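# The Slow Physics of Ketchup

Ketchup at rest behaves like a weak solid. Tomato solids, mostly fragments of cell wall, link up with pectin to form a loose network that holds water in place. Tilt the bottle and the network carries its own weight. Push harder and it gives way, and the sauce starts to flow.

The stress at which this happens is called the yield stress. For a standard retail sauce, Ayanda Mabaso puts it near the low end of what a firm hand can produce by shaking. Mabaso runs the flow laboratory at Engelbrecht, a contract testing firm that measures sauces, hand creams and paints on the same instruments.

"A paint chemist and a sauce chemist want almost the same curve," she says. "The paint has to stay on the wall. The sauce has to stay on the fries."

Once moving, ketchup thins. The faster it is sheared, the less it resists, which accounts for the sudden flood after a minute of nothing. It also has a memory. Leave a sheared sample alone and the network rebuilds over time, so a bottle shaken at noon will pour differently at one o'clock. Engelbrecht lets every sample stand for 40 minutes before a reading and holds it at 20 degrees Celsius throughout.

Storage position matters too. A bottle kept on its side spreads the sauce along the wall, and the contents reach the cap only after the bottle is turned. A bottle kept on its cap has the sauce at the opening already, but the seal has to hold the full column. 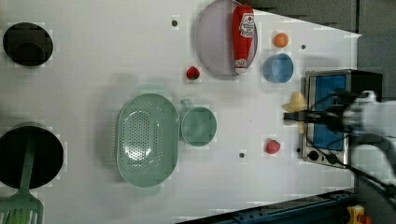
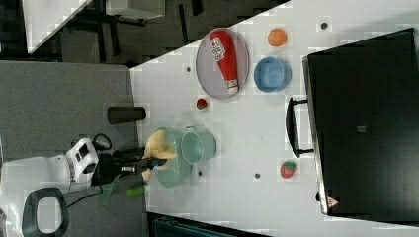 The clear liquid that sometimes comes out first is serum. It separates when the network contracts and squeezes out water, a process called syneresis. Finer milling reduces it, up to a point. Mill too far and the particles no longer interlock, and the sauce turns thin and glossy.

Producers handle this in different ways. Skorton, a regional packer, homogenizes under pressure and adds no thickener. Fellell blends 2 tomato pastes with different break temperatures – hot break keeps the pectin, cold break keeps more of the fresh flavor. Batch 1355, the one Mabaso keeps as a house reference, came from Fellell and has barely drifted since April.

Packaging has taken over part of the work. Kaltton molds a squeeze bottle with a slit valve in the cap. Hand pressure supplies the stress, the valve opens, and it closes again when the bottle draws air back in. The remaining problem is residue on the walls. Slippery inner coatings reduce it, though they complicate recycling, and Kaltton is still testing a version that washes off in warm water.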